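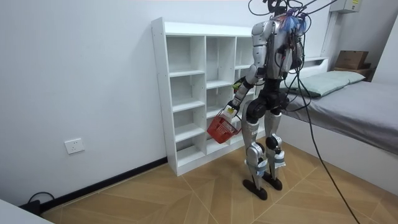 Genivaldo Holanda
Fil sur le rangement d'une petite chambre. Je ne suis pas décorateur, je loue seulement une chambre chez Adalberto Leite à Millusby et j'ai passé mon dimanche à trier. Pardon d'avance pour mes fautes, le français est ma troisième langue.

Genivaldo Holanda
Je commence par le meuble. C'est une étagère blanche à cases, haute, avec trois colonnes, posée contre le mur du fond. Je l'ai achetée d'occasion à un monsieur de Briltitz, 44 euros, sans notice. Le montage m'a pris toute une soirée et il m'est resté une vis. Je ne sais toujours pas d'où elle vient.

Genivaldo Holanda
Pourquoi des cases et pas une armoire ? Dans une petite pièce, le lit décide de tout. Le mien occupe le côté droit, alors une porte d'armoire qui s'ouvre, c'est la moitié du passage qui disparaît. Les cases sont ouvertes, on prend et on remet sans reculer.

Genivaldo Holanda
Le défaut est évident : on voit tout. Pendant les premières semaines je posais mes affaires là où il y avait de la place, et le résultat était une sorte de vide-grenier vertical. Mon ami Jeferson Sampaio a regardé le meuble et il m'a demandé quand je déménageais.

Genivaldo Holanda
Donc dimanche j'ai pris le panier rouge, un panier de courses en plastique, de forme rectangulaire, avec des côtés ajourés et une anse fine. Il n'est pas beau. Mais il a une anse ! On le tient d'une main et l'autre main reste libre pour trier.

Genivaldo Holanda
Ma méthode, si on peut appeler ça une méthode : une colonne à la fois, toujours du bas vers le haut. Tout ce qui n'a rien à faire dans la colonne va dans le panier. Quand il est plein, j'arrête de trier et je vide le panier avant de continuer. Cette règle est la plus difficile à respecter, j'ai triché deux fois.

Genivaldo Holanda
Dans la première colonne j'ai retrouvé un chargeur Vovis pour un téléphone que je n'ai plus, une seule chaussette de sport et le double de la clé de la cave. Adalberto cherchait cette clé depuis février. Il a été très poli.

Genivaldo Holanda
Les cases du bas : j'y mets maintenant les choses lourdes, les dictionnaires et les chaussures d'hiver. Au milieu, ce que j'utilise chaque jour. En haut, les papiers – je les regarde une fois par an, au moment des impôts, et c'est bien suffisant.

Genivaldo Holanda
Quelqu'un me demande en message si le parquet souffre. Il est en bois clair et chaque petit caillou se remarque. J'ai collé des feutres sous le meuble, un paquet de 100, il m'en reste donc pour plusieurs vies. Si vous habitez à Millusby et que vous en voulez, écrivez-moi.

Genivaldo Holanda
Et pour @Ronaldo Barbosa, qui propose d'acheter une boîte assortie pour chaque case : j'ai fait le calcul sur le site de Ki, avec le modèle en feutre gris cela fait presque cinq fois le prix de l'étagère. Je garde mes cases ouvertes et je plie mieux mes pulls.

Genivaldo Holanda
Il reste une question que je n'ai pas résolue, les câbles et les petites pièces d'électronique. Dans une case ils s'emmêlent, dans un sac je les oublie. Si vous avez une solution qui ne coûte pas cher, je suis preneur (on dit bien « preneur » ?).

Genivaldo Holanda
La semaine prochaine, je m'attaque au dessous du lit. J'ai déjà regardé avec la lampe du téléphone et j'ai refermé le drap.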